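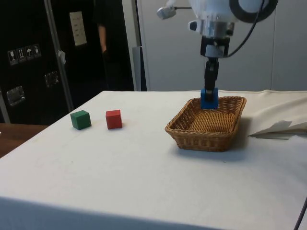
My dishwasher is a Brultov, bought secondhand, and it has been beaten by a spoon.

The spoon in question is a long-handled parfait spoon, the sort you own one of and can't account for. It slipped through the cutlery basket, stood itself upright in the path of the spray arm, and for an hour and a half the machine went tock, tock, tock against it and washed nothing on the top rack. At the end it played its little tune. It was very pleased with itself. I took out 34 items of crockery with porridge baked onto them and thought: right, so this is the robot I've got.

I bring it up because I've had the same conversation at three barbecues this summer. Somebody's brother-in-law has seen a clip of a humanoid folding a T-shirt, and therefore by next Christmas none of us will be doing the washing. I like robots. I've been reading about them since I was a kid with a cardboard box on my head. I also do most of the housework at our place, and I spent eleven years on the floor of a packing shed before my knees filed a complaint, so I feel I can speak for both sides of the argument.

## What they can do

Pick up a block and put it in a basket. I don't say that to be rude. Take one arm, one gripper, a couple of coloured cubes on a white cloth, and ask it to get the blue one into the basket and leave the red and the green where they are. There's a fair bit in that. It has to know which one is blue. It has to work out where the thing is in space, come down on it without shoving it across the table, squeeze enough but not too much, carry it across, clear the rim and let go. A two-year-old can do it, but a two-year-old has been in full-time training since birth with no weekends, and will still sometimes eat the block.

Cubes are kind, though. A cube has flat sides that were practically made for a gripper, it doesn't change shape when you grab it, and it isn't full of gravy. A basket with an open top is kind too. If I could arrange for everything in my house to be a cube and every place I put things to be an open basket, I'd sign up tomorrow.

Instead I have a drawer of container lids.

## The lid drawer test

I've come up with my own benchmark for household robots and I offer it to the industry free of charge. The machine must open my second drawer down, which jams on a potato masher. It must find the lid that fits the rectangular container. There are several lids that look as though they fit the rectangular container. Some of them fit on three sides. It must then put that lid on, over leftover curry, and find room in the fridge.

I can do this in under a minute with some swearing. My partner can do it faster, with different swearing. I haven't seen a machine do any part of it apart from the opening of a drawer, and the drawers in the videos are always lovely ones that glide.

What bothers me about the videos isn't that they're faked, because mostly I don't think they are. It's the little note in the corner that says the footage has been sped up. Once you start looking for that note you can't stop. A mate from the shed sent me one of a kitchen robot called a Dodby wiping down a bench, and at the speed shown it was brisk and almost jaunty. At the real speed, which I worked out with a calculator because I'm that kind of person, the wipe took 25 minutes. It was a small bench. There was one mug on it and the robot went round the mug.

To be fair, so do my kids.

## The shop floor, meanwhile

People assume the factory was sorted out years ago, and some of it was. If you want the same weld on the same bit of metal all day long, a robot will do it and won't once ask about the footy. Our shed had a palletiser, a big yellow brute made by Galex, and it stacked cartons beautifully. I was fond of it. It put 86 cartons on a pallet without a crooked one among them, provided every carton was exactly the size it had been told, with the flaps down and the tape on straight.

When the flaps weren't down, it stopped and lit a lamp, and one of us climbed over to fold a flap. That was a proper job. It was on the roster. I've seen "automation" used to mean a lot of things, but where I worked it mostly meant that lamp, and a person walking towards it.

The bit we never got a machine for was the fiddly stuff upstream. Mixed orders. Two jars of this, one floppy sachet of that, a tea towel, a card that says Happy Birthday Nan, all into a carton with some crinkled paper so it looks nice when Nan opens it. Management had a go. They trialled a picking arm from an outfit called Montecinos one February, and I was given the task of feeding it, so I got to know it quite well.

It was good on jars, and once it had the knack of the jars it was better than good, steady as you like right through the afternoon when the rest of us were flagging. Boxes of tea, fine. The sachets it picked up perhaps by accident. The tea towels were a disaster. It would get hold of a corner, lift, and the rest of the tea towel would simply decline to come along in any organised way, and what went into the carton looked like something the dog had been at. I used to refold them when the engineers went to lunch. I felt sorry for it.

Cloth is the whole problem, if you ask me. Cloth and anything wet. A cube on the table is in one position and will stay there until it's asked to leave. A fitted sheet has no position at all. I have been folding fitted sheets for my entire adult life and I still end up with a sort of bun, which goes to the back of the cupboard with the other buns, so I'm in no hurry to judge a machine that can't manage it.

## The chores we've already handed over

What gets lost at the barbecue is that we've been living with chore robots for ages. We just stop calling them robots once they're in the laundry. The washing machine does what took my great-grandmother a day and most of her skin. It does it by being a drum. It doesn't have hands and it never learned to use a washboard; somebody changed the job until a drum could do it.

Same with the dishwasher, spoons notwithstanding. Nobody built a metal person to stand at the sink in gloves. They built a wet cupboard.

So when I hear that the home of the future needs a two-legged butler, I do wonder about the stairs, and the cat, and what 45 kilos of butler does when it treads on a toy car. I'd take something duller. A washing basket that could sort its own contents would change my life. I'd take a benchtop arm, bolted down and slow as a wet week, that did one thing overnight while I was asleep, such as unloading the Brultov. I wouldn't mind if it needed till six in the morning. I wouldn't be watching. I'd come down in my dressing gown and the plates would be in the cupboard, and I'd forgive it the lids.

And that, I reckon, isn't so far off the block and the basket. Pick up thing, know what thing is, carry thing, put thing in place, don't touch the other things. A plate is only a worse cube. A wine glass is a much worse cube, and I'd keep doing those by hand for the first few years, along with the good knives.

My position for the next barbecue, then, for anyone who'd like to get in early and disagree over the sausages: jars yes, cubes yes, cartons yes if the flaps are down. Plates soon-ish. Tea towels not for a good while. Fitted sheets after I'm dead. The lid drawer never, and I include humans in that.

I've bent the parfait spoon into a hook, by the way, and it's holding the laundry door shut. The Brultov has had its second go at the porridge bowls and got most of it off. The rest I did with my thumbnail.

*Posted 03/10/2026. Comments are open, and if you own a lid that is rectangular with one slightly melted corner, I believe I have your container.*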